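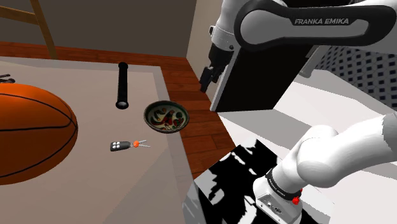

Memix Tabletop

README, last updated August 2024

Memix Tabletop is a set of simulated pick-and-place episodes for a single Franka arm, plus the scripts used to generate and replay them. It was built at Nokden for testing grasp planners on everyday objects of very different shapes: balls, bowls, keys, flashlights and so on.

What is in the package

episodes/ holds 2000 episodes, one folder each. Every folder has rendered color and depth images, joint positions, gripper width and object poses.
scenes/ holds 44 room layouts. Table, floor and wall materials are set per layout.
objects/ holds meshes and collision shapes. Mass and friction are in objects.yaml.
tools/ holds replay.py, render.py and check_contacts.py.

Getting started

Install the requirements, then run:

python tools/replay.py --episode 279

The replay opens a viewer and steps through the stored joint positions. Add --plan to run your own planner from the same starting pose. Planners go in planners/ and need one function, plan(state, goal), that returns a list of joint targets.

Known problems

Keys are hard. The collision shape for a key ring is one flat box, so the fingers sometimes close on nothing you can see. A better shape is in progress.
Depth is wrong on thin chair and ladder rails at low resolution. Use --samples 100 if you need it clean -- it is slow.
The basketball is wider than the gripper can open. It is there as an obstacle, and goals that ask for it are rejected at load time.
Episodes recorded before January use the old table height. Look for table_v1 in the metadata.

Contact

Shoshana Wojcik maintains the package. Please include the episode number and your planner's log when you report a bug.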